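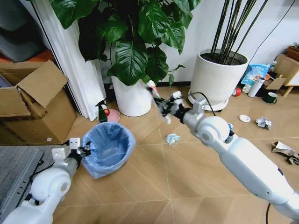

Machines of this kind should be judged on an ordinary messy room, Nermin Gezer told visitors at the close of the Sulerell open day, and she would sooner watch one take its time than see it rush and miss half of what was on the floor. Her remark drew agreement from several people in the front rows, and it set the tone for the discussion that followed.

The open day was held on October 5, 2018 at the Catatcombe centre, where Sulerell has maintained its household assistance program since moving from smaller premises. Members of the public, students and staff from neighbouring organizations were invited to see a two-armed robot at work on a tidying task. A total of 27 guests registered for the morning session, and the program was repeated in the afternoon for those who had been placed on the waiting list.

Ekrem Akgül, director of the centre, welcomed guests and outlined the purpose of the program. He noted that picking up litter and placing it in a wastebasket is a simple chore for most people, but a demanding one for a machine. Paper, cardboard and soft wrappers all behave differently when gripped. A disposable face mask, such as the one left on the tiles for the demonstration, has thin loops that can catch on a finger. The robot must also work near items that are meant to stay where they are, including houseplants and a spray bottle.

The demonstration area was furnished as a living space, with large potted plants, a curtain and a tiled floor. Guests watched from behind a low barrier and were asked to keep the aisle clear while the arms were in motion. Small pieces of rubbish had been scattered on the floor beforehand, and a wastebasket with a blue liner was set within reach of the left arm.

Remzi Demirtaş, who leads the technical team, then answered questions from the floor. Asked why the two arms end in different grippers, he explained that the team wished to compare them on the same chore. The simpler one is easier to maintain. The one with several fingers offers more ways of holding a small item, but takes longer to set up. No decision has been made on which will be used in the next stage of the work, and he said that both would remain in service for the time being.

Other questions concerned cost, noise and the safety of pets. Mr. Demirtaş said that the program is still at the research stage and that no price can be given. On the matter of pets, he advised that the present system is run only with trained staff in attendance and is not suitable for a home with animals.

Şükran Akbulut spoke on behalf of Handitz, the program's partner in home support services. She said that many clients are able to manage cooking and laundry but find it hard to bend to the floor, and that a fallen wrapper or piece of cardboard can become a tripping hazard. Handitz will arrange interviews with 3 client households over the coming months - the findings will be shared with the technical team and a summary made available on request.

The session also included a short talk on the Polat control software, which was updated in September. Guests who wished to learn more were given a printed outline, and further copies may be obtained from the front desk at Catatcombe.

Sulerell thanks all those who attended, as well as the staff who prepared the room between sessions. Groups wishing to arrange a visit are asked to contact the centre in writing at least 2 weeks in advance, stating the size of the group and any access needs. Children are welcome when accompanied by an adult.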